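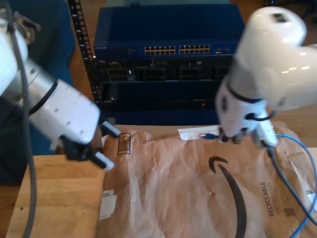
Two-arm handling of a patch cable at the bench, Brarkolton.

About Skullby

Skullby builds control software and safety functions for two-arm robots that handle cables. The company is based in Brarkolton, with a second workshop in Nakville, and employs 17 people. Our main product, Wan, is a motion supervisor. It sits between the task program and the arm controllers and decides, on every control cycle, whether a commanded movement is allowed to continue.

Our customers run small server rooms and equipment labs. They want patch cables picked up, turned, routed and plugged in by a machine that shares the room with people. The loads are light and the arms are slow. The hazards are therefore modest, but they exist, and most of them come from the cable.

The fault of September 2021

A large part of how we work today goes back to one fault, and we publish it here so that customers can read it before they talk to us.

On Friday, September 17, 2021, a two-arm cell in the Brarkolton workshop was moving a patch cable from a bench to a rack switch. One end of the cable had been inserted and had latched. The program then called for the other end to be carried to a second port. The cable was too short for the path chosen. The arm holding the free end kept moving until the cable was straight, and then kept moving after that.

The controller had a force limit. It was set on the wrist sensor, and the wrist sensor had been zeroed while the gripper was already under a side load from its own cable bundle. The reading was wrong by the amount of that side load, and wrong in the direction that hid the pull. The recorded peak, corrected afterward, was 69 newtons. The switch moved forward on its mounting, the latch of the plug broke, and the free end came out of the gripper and swung across the bench at eye height for a seated person.

An operator was standing at the cell. The operator was not struck. The emergency stop was pressed after the cable had already let go, so it had no effect on the outcome. The damage was one switch port, one cable and a bent mounting ear.

What we found

The review ran until December of the same year. Its findings, in shortened form:

The zeroing routine accepted any pose. It did not check whether the arm was still, whether the gripper was empty, or whether the arm's own wiring was pulling on the wrist.

The planner treated the cable as if it had no length. Each arm was checked for collisions on its own and against the other arm. Nothing in the program knew that the two plugs were joined.

The force limit was a single number for the whole task. A value suitable for pushing a plug home is too high for carrying one through open air, and the higher value had been used throughout.

The log was overwritten after 16 seconds. We recovered the peak reading only through a separate recorder that had been left connected for other work.

The risk assessment listed pinching and crushing. It did not list a stored-energy release from a cable under tension.

What changed

Wan release 2 was written in response. Zeroing is now refused unless the arm is still and in a known pose, and the result is compared with the previous one. A difference outside the tolerance locks the cell until a person has inspected the wiring on the arm.

Every cable is entered with a length. The distance between the two held or fixed ends is checked against that length, less a margin, for each step of the path. If the length is unknown, the supervisor assumes the shortest cable in the site's inventory.

Force limits are set by phase: carrying, aligning, inserting, pulling to test. The carrying limit is the lowest. When it is exceeded, the arm stops and then gives way in the direction of the pull, so that tension falls before anything is released. Opening the gripper is blocked while the cable is tight.

Logs are held until they are copied off and acknowledged.

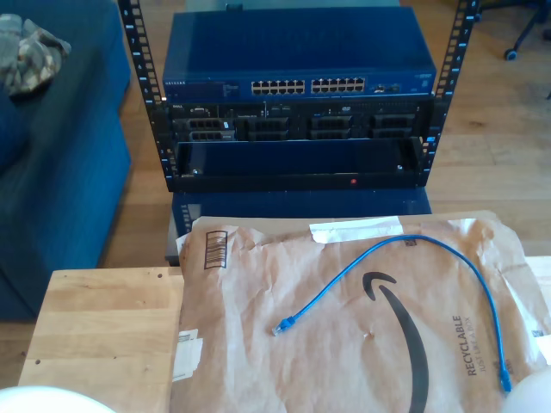

Can a limit trip still leave a cable under tension?

It can, if power to the arm is cut at the same moment. The brakes engage and hold the arm where it stopped, and the cable stays as tight as it was. For that case we fit a manual release procedure, and operators are trained to approach from the side, support the plug by hand and free the latch at the switch end before touching the gripper.

How we test

Test work is carried out on network equipment mounted in an open rack beside the bench. We use ordinary patch cables and ordinary switches. Custom fixtures would make the task easier and the results less useful.

Each release goes through a fault series before it reaches a customer. We enter a wrong cable length. We zero the sensor under load. We block a port, pull on the cable by hand through a tether, and interrupt the sensor signal in the middle of an insertion. A release is held back if any one of these ends with the gripper opening under tension. Soft packaging is allowed on the bench during testing. It shifts and folds under the cable, and a plug can catch on a crease, which customers report from their own sites as well.

Tests that fail are kept in the release notes with the firmware version and the sensor traces. Customers with a support agreement receive the full traces on request.

Where we work

Brarkolton houses software, the test cells and customer training. Nakville handles gripper repair, sensor calibration and spare parts. Grippers returned after a force event go to Nakville and are not put back in service until the fingers, the mounting screws and the wrist wiring have been checked and signed off.

Reporting a fault

Faults and near misses on any Wan installation should be reported to the Brarkolton office, including those that caused no damage. Leave the arm braked, leave the cell powered if it is safe to do so, and copy the log before restarting. State the cable length that was entered, the task phase shown on the panel, and whether the gripper was open or closed when the arm stopped.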